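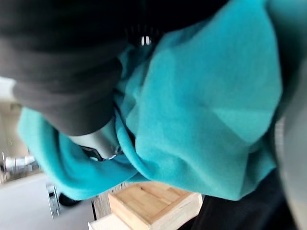 *Turquoise fleece around the gripper, wrist camera.*

The incident report from Clitmont gives the laundry fault one line. "Garment retained after release, arm retracted, table displaced, no injury." I have read a lot of incident reports and that is a good one as far as it goes. It says what happened in the right order. My quarrel is with the line under it, where the severity box has been filled in as "minor" and the task box, for the same attempt, as "complete."

Both boxes can't be doing their job. The robot was asked to take two pieces of clothing and put them in a basket. It held them over the basket, opened its grippers, got a signal back from the left and the right that the fingers were open, and marked the job done. One of the garments was still attached. A fold of it had worked its way past the fingers and into the hardware behind them, where there is no sensor, and when the arm went home it took the garment along, with the basket and then the light table following. The table went over. The software had already moved on to planning the next item.

Clitmont is running the trial in a furnished unit at Stostby, with Grirnska supplying the robot and Bortolotti supplying the grippers. I was allowed to sit in for one afternoon in November and to read the logs, and I should say that people were open with me. Nothing was hidden. I would almost have preferred it if something had been, since what bothers me is how ordinary everyone found this.

The number you will hear from Grirnska is eight. Eight faults in some 1000 garments handled, which works out to less than one percent and looks very nice on a slide. I asked what counted as a fault. A fault is an attempt that ends with the robot reporting that it could not finish. The table going over is therefore not one of the eight. The robot finished. It says so in the log, with a time next to it.

So what is the eight made of? Mostly missed pickups. The robot closed on air, noticed, tried again, gave up and asked for help. Those are the failures I would happily live with. A machine that stops and says it is stuck has done the most useful thing it can do short of the job itself. The dangerous attempts are the ones where it is wrong about its own hands, and the counting method has been built so that those land in the success column.
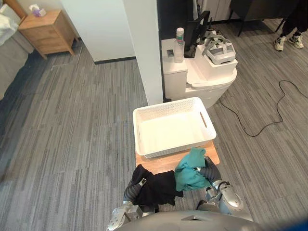 *Two garments held, basket still empty.*

I don't think anybody did this on purpose. It comes from treating cloth as if it were a box. A box is in the gripper or it isn't, and if the fingers are open it has been let go. Cloth has hems, drawstrings, zippers, cuffs and a habit of folding under itself, and it will go wherever there is a gap. Look at a fleece bunched up around a bracket and ask which part of it the robot is holding. I couldn't tell you, and I have a pair of eyes and forty-odd years of doing laundry. The gripper has a motor position.

Bortolotti's answer is a soft cover that closes off the space behind the fingers. Fine. I am for it. It should have been there from the start, and I would like to know why a gripper sold for handling clothes was shipped with exposed fittings at exactly the place where clothes end up. But a cover deals with one snag at one spot. The next one will be a bra strap over the wrist, or a sleeve around the forearm, and the robot will again report an open hand and drive away.

Grirnska's answer is more data. The arm will be shown many more examples of clothes being dropped into baskets and it will learn what a bad release looks like. Maybe it will. I have heard this promise made about a number of other problems, and the honest ones among the engineers will admit that rare events are where it works worst. You can collect weeks of clean drops before you get one zipper caught in a joint. And if that one has been labeled "complete," the machine is being taught that this is how it should go.

What I would ask for is duller and cheaper. After the hand opens, move it up a few inches, slowly, and check whether anything comes with it. There is a camera at the wrist. There is a camera in the head. The motors can feel load. Any of the three ought to have picked up that the arm was dragging a garment, a basket and a piece of furniture. I asked why the load on the arm hadn't stopped it and was told that the limit had been raised because heavy wet towels kept tripping it. I have thought about that answer a good deal. Somebody had a nuisance stop, and the nuisance was cured by making the robot less able to notice that it was pulling on something.

Anyone who has worked around machinery will recognize this. The guard that slows the job gets propped open, the alarm that goes off too often gets tape over the speaker, and for a long time nothing bad happens. In a plant there is at least a person whose job is to come by and take the tape off. In a bedroom there won't be. The buyer of a machine like this will never see the load limit, won't know it was changed, and will be told the robot has a force-sensing arm, which it does.

The "no injury" part deserves a word too. It is true, and I am glad of it. It also depended on where people were standing. There was no one within reach of the table when it fell, and the basket weighs next to nothing. Put an older person in that unit, steadying herself on the table edge with one hand, which is what tables in small rooms are used for, and the same two seconds of arm motion read very differently. The grading scheme at Clitmont scores what happened. Most serious safety work I know of also scores what could have, and the scheme has a column for it. For this incident the column was left blank.

I will be told that I am making a great deal out of some spilled laundry. A person does worse every week, kicks the basket over, swears, picks it up. Sure. But the person knows the basket has gone over. I keep coming back to that because it seems to me the only real difference, and it is a large one. I don't need a household robot to be graceful or quick — the one I watched was neither — and I can forgive it for dropping a shirt. I need it to know when it has hold of something, because sooner or later the something will be a curtain, or a bathrobe with someone in it.

Clitmont plans to go on with the trial once the covers are fitted. The load limit is "under review." I asked whether the table incident would be moved out of the completed column and was told that the definitions had been agreed with both suppliers at the beginning and couldn't be changed partway through without spoiling the comparison. That is a reasonable thing to say about an experiment. It is a poor thing to say about a record that will be quoted to buyers, and it will be quoted to buyers.

My own view is that they should stop counting garments for a while. Take the thousand they already have, go back through the video, and look at what each hand was holding in the moment after it claimed to be empty. It would be tedious work for a few people over a few weeks. I'd trust whatever number came out of it, even a bad one, a good deal more than I trust the eight.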